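Home Blog Reviews Workshop Notes Contact

Feketti soft finger kit: three months on a homemade gripper
By Zihan Ding
22 Jan 2026
4 min read

I bought the Feketti finger kit in October, when I was tired of printing new fingertips every second week. My gripper is a hand-held one, built in the shared workshop where I rent a shelf. It has a printed frame, one servo and a small camera looking down between the fingers. I use it to record simple pick-up tasks at a table, and later I want to put the same fingers on a small arm. So I need fingers that behave the same on Monday and on the last day of the month.

The kit contains two mounting blocks, two pads, a bag of screws and a sheet of spare covering material with glue on one side. There is also a paper with drawings. The drawings are good, but the text under them is very small and I had to photograph it and enlarge it on my phone.

Assembly

It took me one evening. The mounting blocks come with brass threaded inserts already set in, and this is the main reason I chose this kit over the Merrick one, where you must melt the inserts in yourself. I did this work badly in the past. One insert that stands a little crooked makes the whole finger stand crooked, and you notice only when you try to pick up a coin.

The screws are the weak point. Two of them had a damaged head from the beginning. I replaced all of them with better ones from the workshop drawer and I advise you to do the same before you start, especially if your screwdriver is also not new.

The angle of the pads is fixed. They lean toward each other, so the tips meet first and the flat part closes after. For boxes and bottles I would prefer parallel pads, which the Brurnov kit has. For small flat things the leaning tips are better. You have to decide what you pick up most often.

How it grips

The covering is a soft dark gray material. It is kinder to the objects than bare plastic and it does not slide much. I made a test with the same things I always use: a wooden cube, a marker, a key, a folded cloth and a flat badge. The cube and the marker were easy from the first day. The cloth is also easy, if you come down straight.

The badge was difficult. It is low and it has a smooth rim, and the tips must come in very near to the table or they go over the top. With my old printed tips I could lift it in 14 tries from 22. With the Feketti pads I did not lift it at all on the first afternoon, until I understood that I was holding the gripper too high. After I learned to let the tips almost touch the surface, the result became better than before. I did not write down the second series carefully, so I will not give a number.

One practical point: the pads are thick. In the camera picture they take a lot of room at both sides, and when the fingers are nearly closed they hide the object. I moved my camera a little forward and this helped.
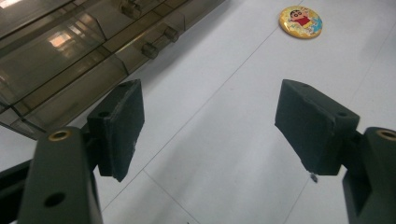

Fingers open, with the badge still out in front. Look at the tip of the right pad, where a small scrap of material hangs down.

Wear

The covering is the part that I like less. The edges suffer from rubbing on the table, and then fibers start to come out at the tips. You can cut them with small scissors, but do not pull - the rest wants to come with it. The spare sheet is enough to cover both pads again. The blocks themselves I cannot criticize. They are stiff, and the holes are where the drawing says.

I wrote to the seller, Ponura, about the damaged screws. They answered after two days and offered a new bag, without asking me for photographs.

Would I buy it again?

Yes, for small objects on a flat table. If you lift heavier things, or you work on a rough bench, wait until they sell a stronger covering. I would also like the pads sold separately, as at the moment you must buy the whole kit again when the spare sheet is finished.

My mark is four from five. I take away one point for the screws and the tips together.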